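Work and Automation, Unit 3: Reallocation of tasks at the packing station
Notes prepared by Corey Ngata, revised 20th March

3.1 Background
The case is the Dunusside site, where chilled goods are picked into customer crates. Until December all picking was manual. The Okach cell now takes the regular lines and passes the remainder to a staffed bench. Of the 2456 product lines stocked, 154 were released to the cell in the first phase.

3.2 What moved and what stayed
Lifting and placing moved to the cell. Checking dates, handling damaged packs and clearing stoppages stayed with people – these had been minor duties and now fill most of a shift. Job titles and pay grades were left unchanged. Tipene Merrick's interviews with bench staff record less walking, more waiting, and a loss of control over pace.

3.3 Grip and exception handling
Exception work depends on how the gripper meets the pack. A finger bearing on the side of a carton, with the word MILK upside down to the wrist camera, is an ordinary view for the operator reviewing a pick. The operator must judge pack condition from one face at very short range, often out of focus. At the old bench the same person would have turned the carton by hand.

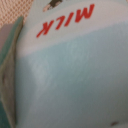
3.4 Skills and training
Review work was first treated as needing no training. The site later added a short course on camera views and stop codes. Compare the Silunis case in Unit 2, where operators helped write the stop codes.

Reading: Tapsell report, sections on job content and shift design.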